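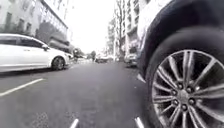
I have been reading the sales talk on pavement and kerbside robots again, and I still don't believe most of it. The claim this time is that you no longer write rules for the machine. You drive it about by hand, keep everything it saw and every nudge on the stick, and a learning system works out the rest. Fine. But then the examples are the product, and I want to know what is in them. Sit as low as one of these things does and a parked car stops being a car. It is a tyre, a great black arc looming over that side, with the street squeezed in beside it. A system that has mostly seen cars from head height has a lot to unlearn.

So I asked to look through a batch from Rallis, which is the street-level set Zivano have been gathering since February. 571 clips, all driven by a person with a handset. I went through them over two evenings with a notebook and a growing headache.

The first thing that struck me is how samey it is. Straight road, parked cars both sides, flat white sky. You could swap one clip for the next and I'm not sure I'd notice, never mind the machine. The people who sell this stuff love a big total. I would trade a good half of that total for a wet evening, a bin lorry and a delivery driver with his door open.

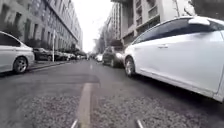
Old paint down the lane, a patch of newer tarmac, and parked cars all the way along.

That one I did find useful, mind you. The faded yellow line and the darker patch both look like something you ought to steer by, and a person knows at once which to ignore. Whether the learning system knows it depends on what the driver did at the time, and there's my second grumble. The notes say "clean run" and nothing else. Clean according to whom? If the driver drifted left on a whim, that drift is now a lesson.

Zivano's answer is that whims wash out with enough driving. I have heard this before, from Vendness, about shop floors. Theirs didn't wash out. They had 17 drivers and you could tell them apart by how they took a corner, and so, I'm told, could the model.

Then there is the matter of other people using the road.

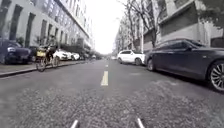

A cyclist heading away on the left, yellow bag or box up front.

A clip with a cyclist in it gets tagged "vulnerable road user", which sounds very responsible. But a rider going away from you, over by the parked cars, is the easy case. I'd want the one who comes the other way, or wobbles out past a bumper, or stops dead to look at a phone. I found two clips in the whole batch where somebody came close enough to make the driver do anything about it. You can't learn manners from two goes.

I know why. Nobody sensible is going to send a robot at cyclists to get better footage, and I'm not asking them to. I just wish they would say plainly that the hard cases are missing, instead of printing the total in large type. 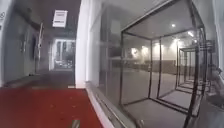

Carpet, glass and other things that aren't road

The batch doesn't stay in the street, and this is where I perked up a bit. Red carpet with specks on it, a pale ledge, a pillar, then a big glass front with dark metal frames that seem to repeat away from you, one inside the next. I had to look twice to sort out what was behind the glass and what was only on it. I'd like to see the model do that. I'd like even more to see the clips it gets wrong, but those never come with the batch.

Clulteck say they can fill gaps like these with made-up scenes from a computer. Perhaps. I've asked them for a sample with a shop window in it, and I'll write it up if it arrives.

Posted 12/9/21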